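首页 > 关于 > 我们是谁，测什么

产品 服务 评测记录 关于我们 联系

关于 Floltidance

Floltidance 是一家做机器人仿真环境和验收服务的小公司，办公室在 Mihăilă 街的二楼，楼下是一家修自行车的铺子。创办人是 Virgil Rusu 和 Emanuel Munteanu。两个人以前都在集成商那边干过，给客户装过码垛线，也给客户道过歉。公司成立的直接原因，是一次验收会上播放的仿真视频：机械臂抓取一气呵成，现场那台却连料框的边都对不准。Virgil 当时坐在乙方的位子上，视频是他自己做的。

我们不太相信演示，包括自己做的演示。所以这一页写得比较长，也没有放客户好评。

我们卖什么

主要有两样。一样叫 Emell，是一套仿真场景包，供采购方在买设备之前先把任务跑一遍。场景包里有墙、地面、料盘、台面和一批尺寸可调的物体，光照和摩擦参数都开放修改。另一样是评测服务：您看中了哪家的抓取套件或视觉软件，我们拿去在 Emell 里试，再到实物台上试，然后把两份结果并排交给您。

评测服务目前做过 41 个项目。其中有 9 个，我们的结论是“不建议采购”，客户里有几家还是买了。我们尊重客户的决定，报告原文照旧保留。

Emell 1.0 里一共有 342 个场景。这个数字常被拿去和别家比，我们自己觉得比不出什么。一个场景换一种墙色就能算成两个，业内谁都会这么数，我们早期的宣传单也这么数过，后来把那批单子收回来了。现在的 342 是去掉纯换色版本以后的数。至于其中有多少对您的产线有用，要看您的产线，销售在电话里答不上来，请不要逼他答。

场景为什么做得这么素

常有人看完样片后问，为什么不加货架、管线、安全标语，看上去会更像工厂。我们试过。加了以后客户开会时确实更满意，评测结果却更难读：失败了，说不清是物体的问题还是背景的问题。基础场景因此一律从空墙角做起，灰墙，灰地，需要什么再往里添。

阴影是另一个争论不休的地方。Emanuel 主张基础场景保留柔和阴影，理由是视觉软件在实际车间里躲不开它；Virgil 认为渲染出来的阴影和车间里的是两码事，留着只会让人误以为已经考虑过光照了。争到现在，默认仍然保留，说明书里加了一段 Virgil 写的警告。

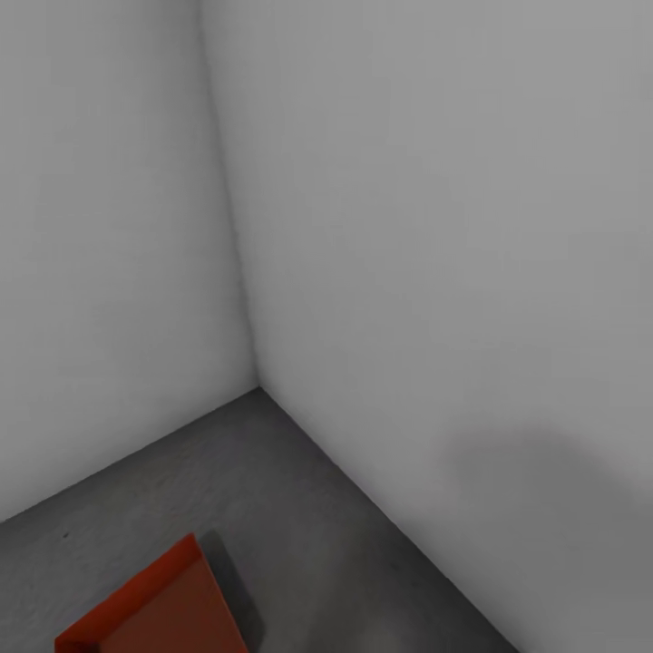
Emell 基础场景：墙角、水泥质感地面与一件橙红色扁平物体（仿真渲染）

材质也一样。地面的斑驳纹理是贴上去的，它看着像水泥，不等于它的摩擦力就是水泥的摩擦力。摩擦系数要另外填，填错了，画面不会有任何变化。我们见过有采购方拿着一张漂亮的渲染图来谈，问到摩擦系数，对方的供应商说“用的默认值”。默认值是多少，没人答得出。请养成追问的习惯，问我们也一样。

仿真能说明什么，不能说明什么

能说明的：机械臂够不够得着，路径会不会撞墙，软件碰到靠近角落的扁平件时有没有基本的处理办法。这些问题在仿真里就过不去的，到了现场多半也过不去，省下一趟运费。

不能说明的：吸盘用了半年以后漏不漏气，料盘有没有被叉车压弯，夜班的灯是不是换过一根。Emell 里没有叉车，也没有夜班。有同行声称自家仿真和现场“完全一致”，我们没有见过能支持这句话的数据，见到了会在评测记录栏里更正。

还有一类问题介于两者之间，比如薄件的抓取。扁平的东西平放在地上，夹爪从侧面很难下手，仿真里的接触模型对这种情况特别敏感，参数稍微一动，成功率就能变脸。所以凡是薄件任务，我们的报告只写参数区间和对应的结果，不给单一的成功率。有客户嫌这样不好向领导汇报，我们理解，但暂时不打算改。

关于 Inico 套件的评测

很多访客是从 Inico 抓取套件的那篇评测找过来的，这里简单交代几句。那套设备由客户出钱购买，我们收的是评测费，与厂家没有往来。在 Emell 里和实物台上合计跑了 1470 次抓取，薄件部分的实物结果明显不如仿真。厂家来信说我们的台面太滑，我们换了台面又补测一轮，结论没有变，来信和补测记录都附在评测后面。厂家后来更新了软件，新版本我们还没有测，因此对新版本不发表意见。

那篇评测也有毛病。第一版里把两张表的表头写反了，是一位读者指出来的，更正日期为 2021年8月22日。

收费和独立性

评测费由委托方支付，报告出来之前付清。这样安排是为了避免有人看到结论以后再商量价钱。我们不收厂家的推荐费，不代理硬件，也不在报告里放购买链接。Emell 场景包按年授权，买不买它不影响评测服务的排期。

需要承认的是，我们一边卖仿真软件，一边评测别人的仿真结果，这里面有利益关系。目前的办法是把 Emell 的参数文件随每份报告一起交出，您可以找第三家重跑。迄今有客户这样做过，得出的数字与我们的有差别，差别写在了那份报告的附录里。您若觉得这种办法还不够，我们也没有更好的，欢迎来信提。

公司规模

人不多，排期通常比较满，每年 11 月停接新项目，用来整理旧数据和修实物台。Virgil 负责评测，Emanuel 负责 Emell 的开发，报告由没有参与测试的那一位审。合作意向请从联系页填写，附上任务说明、物体尺寸和您已经拿到的供应商演示。演示视频请发原始文件，剪辑过的版本我们会退回。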